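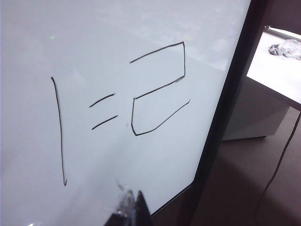 Olga Morais objected at the end of the last session that "integrative" gets stamped on anything with a fern in the waiting room, and she wanted to know what the word obliges a clinic to do. Fair question. It's the whole of Unit 4, so let's get on with it.

Terms first. Complementary care is used alongside standard treatment. Alternative care is used in place of it. Integrative care is supposed to mean that the two sides talk to each other, ideally in the same chart. A massage voucher stapled to a discharge form does not qualify, however nice the stapler.

The intake interview

Please read the Irkham case before you come to class. The patient takes a prescription blood thinner and, on the advice of a cousin, St. John's wort. She mentions the first and leaves out the second, as people do, on the theory that a plant can't be a drug. St. John's wort can speed up the breakdown of warfarin and weaken its effect. Ask about teas, powders, drops and gummies by name. "Are you taking anything else?" will get you a polite no.
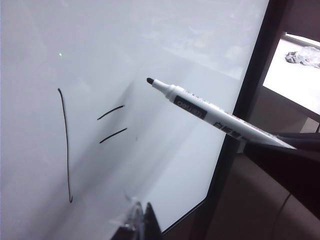

Unit 4 Handout -- page 2

Doses and labels

Vitamin D is our practice case. The bottle in the Irkham file says 2,000 IU per softgel, and the patient takes one a day, plus whatever is in her multivitamin, plus a fortified drink she thinks of as juice. Add it all up before you recommend more of it. Write the units every time -- an IU is not a microgram, and last June's papers suggest this still comes as news.

"Natural" on a label tells you very little. Hemlock is natural. So is poison ivy, and I have yet to see it in a capsule, though I don't rule it out.

Referrals

Chidubem Bako and Ekaette Usman will present the Uron referral letter. Note who gets a copy. If the acupuncturist writes to the patient and the family doctor hears nothing, you have two clinics and one confused person carrying messages.

For next time: rewrite the Irkham intake form on one side of one sheet. Titilayo Abubakar has the blank copies. Small type will be treated as a second sheet.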